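Textiles and Everyday Life
Handout 5: Why cloth wrinkles, and what heat and water do about it

Welcome back! Last week was all about how yarn gets made, and a few of you stayed behind to argue about twist, which made my day. This week we take finished cloth and ask what happens when it gets bent, squashed, washed and hung up. Bring one piece of clothing you don't mind getting wet -- an old cotton shirt is perfect. 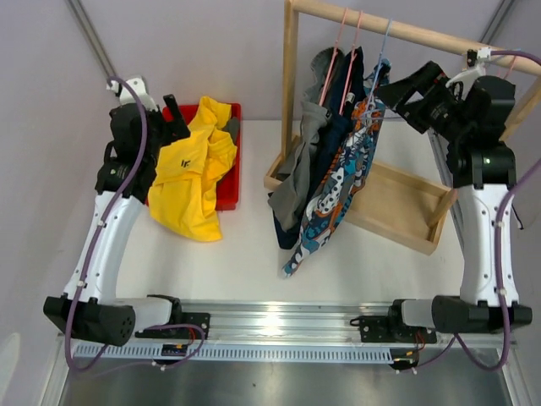
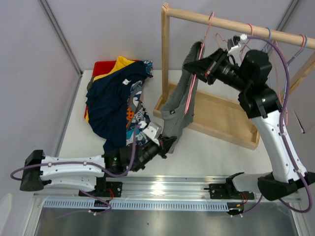

Why does a cotton shirt wrinkle so much more than a wool sweater?

Cotton fibers are mostly cellulose, and cellulose chains hold on to each other with lots of small, weak links called hydrogen bonds. Bend the cloth and some of those links let go, then form again in the bent position. Wool is built from a coiled protein that stretches and springs back, and the fibers have a natural crimp as well, so a crease has a much harder time settling in. A sweater is also knitted, and the loops can shift around to take up a bend that a tight weave would have to keep.

1. Water as a loosener

I love this part of the course. A water molecule is small enough to slip into the looser regions of a cotton fiber and sit between the chains. While it's there, the chains can slide past one another far more easily. Whatever shape the cloth has when the water leaves is the shape it tends to keep. So a shirt that dries in a heap dries wrinkled, and a shirt that dries on a hanger comes out much smoother, with gravity doing a bit of the ironing for you.

It also explains the knees of linen pants on a humid day, and why the back of your shirt looks so bad after a long drive. Warmth, a little sweat, steady pressure: you've made a small clothes press out of a car seat!

Try this at home. Fold a dry cotton handkerchief, put a heavy book on it and leave it overnight. Do the same with a second one that you've dampened first. Open both the next evening and compare the creases before you read the rest of this section. Then hang them up and look again the following morning.

2. Heat

Ironing puts heat, moisture and pressure together. Heat makes the chains move more, moisture loosens the links, pressure flattens everything, and then the cloth cools and dries flat. Let the shirt cool for a minute before you put it on. People skip this and then wonder where the fresh creases by the elbows came from.

Polyester is a different story. It takes up very little water, so damp does almost nothing for it. What matters is temperature. Each polymer has a range in which it goes from stiff and glassy to soft and rubbery (the glass transition, which will be on the vocabulary sheet). Above that range you can press a pleat into polyester, and when it cools the pleat is there to stay through an impressive number of washes. The bad news is that a crease you didn't want, baked in by an overheated dryer, can be just as stubborn.

3. Weave and weight

Fiber isn't everything. Two cotton cloths can behave very differently:

Plain weave, thin yarn: creases sharply, since each yarn is locked in place by its neighbors.
Twill (denim, chino): yarns float over more than one neighbor, so they can move a little, and creases are softer.
Seersucker: already puckered on purpose, and a few extra wrinkles vanish into the texture.
Jersey knit: loops give way, and most creases fall out while hanging.

We have swatches of all four in the Hudec drawers, plus a lovely old linen from the Flendham mill. Handle the linen gently, please. It has been folded along the same line for so long that the fibers are breaking there, which is a good reminder that a crease is also a place of wear.

4. Wrinkle-resistant finishes

Makers can treat cotton so that neighboring cellulose chains are tied together with strong permanent links. The cloth then remembers being flat and pulls itself back. The price is strength: a treated shirt usually tears more easily than an untreated one, and collars and cuffs fray sooner. We'll pull strips of both on the Prerer tester, and you will hear the difference as well as see it -- the treated strip goes with a real snap.

5. Measuring a crease

The usual lab method is simple. Fold a small strip, press it under a known weight for a fixed time, release it, wait, and read the angle it has opened to. A strip that stays shut reads zero degrees, and one that springs completely flat reads 180. Test strips cut along the warp and along the weft separately. They rarely agree, and working out why is the fun of the lab report.

For next time

Read chapter 14 in the Zadcombe reader, skipping the section on dyes.
Write half a page on your two handkerchiefs.
Lab reports are due Fri 25 October, on paper, with your strip taped to the back.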